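Kids & Robots > How Things Work

How does a robot learn to pinch?

Hold up your thumb and one finger and pinch the air. Easy, right? A robot needs a gripper for that. I try out grippers for a project called Trulto, and the kind I like best doesn't even need a robot arm. You just hold it in your own hand! A little camera rides along and sees what the fingers see, so a robot can study the pictures later.

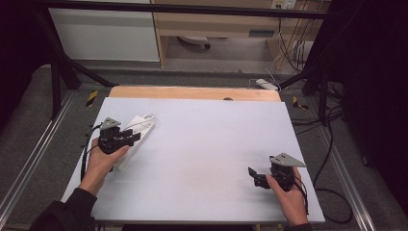
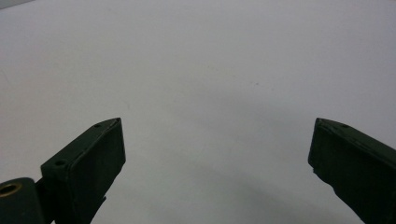
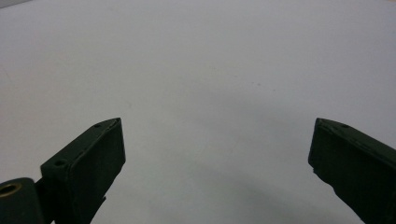
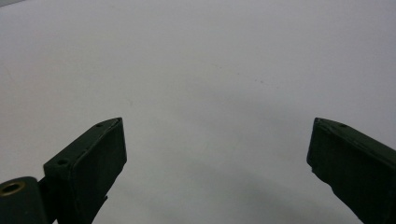 First picture: one gripper has hold of a white object, the other is open. The next three are the camera's view of two green fingers, open wide.

I compare lots of these views (we have 3373 saved so far, phew). Can I see both fingertips? Is there room between them for a toy brick? If a tip is hidden, I tilt the camera and try again.

Now you try. Put on thick mittens and pick up five coins. Tricky! Then do it with one eye shut, and see if it gets harder.

Last updated: 13/08/2022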